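Peduder hand grippers, second week

I bought the two-unit Peduder kit in January and it sat in its carton until last month. Zsolt Katona had already run a pair at Indulmont and sent me his settings, which saved an evening. The kit cost $1286 with freight, plus $64 for the spare pads.

Each unit is a parallel-jaw gripper on a handle. You squeeze, the jaws close, and the logger records jaw opening and pose. Output is a CSV file per run. The manual gives the logging rate as 100 samples per second, and my files agree with that.

Assembly

The handle bolts up without trouble. The pad screws are another matter – they are short, the thread is shallow, and the supplied driver is a poor fit. I used my own. Set the pads parallel before tightening anything.

Table work

I do the zeroing at the table, jaws open and pads clear of the surface. The flat black pads are easy to sight against a printed grid, and the teal joints are simple to pick out when checking that both sides have opened the same amount.
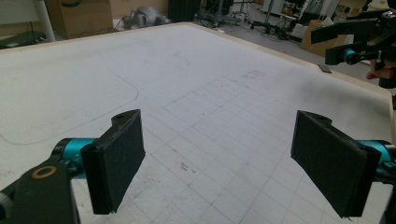
Software

The Nustia viewer installs on Linux and Windows. It opened every file I gave it, but it labels the second unit as the first if both are switched on together. Ha-neul Ok reported the same fault on the forum and was told to stagger the start. That works.

Export is slow past 150 runs. I have gone back to splitting the folders by hand.

Still to do: grip force with the spare pads fitted, and battery life in colder weather.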